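About > Our School > History and Governance

Search this site Enter keywords Go

About the Dalus School

The Dalus School is an independent day school for students in grades six through twelve. It was founded by Birthe Þorgeirsson, a teacher of languages, in a rented house with 4 classrooms. The school now enrolls 129 students and remains small by choice of its board.

Instruction is given in English. All students study a second language, and every senior completes a long essay under the guidance of a faculty member. Essays are presented to families in May.
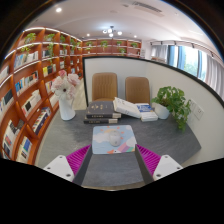
The head of school, Ea Bundgaard, is appointed by the board and reports to it each term. Baldur Gunnlaugsson serves as dean of students. Admissions and financial aid are handled by Bergþóra Bach, to whom all questions regarding tuition should be addressed in writing.

The Falusent Fund, established by former parents, provides grants of up to $1,000 per student each year toward books, travel and examination fees. Applications are reviewed without regard to a student's grades.

The school admits students of any race, color, religion, and national or ethnic origin. Copies of the bylaws may be requested from the main office.

Last updated: 09/04/2019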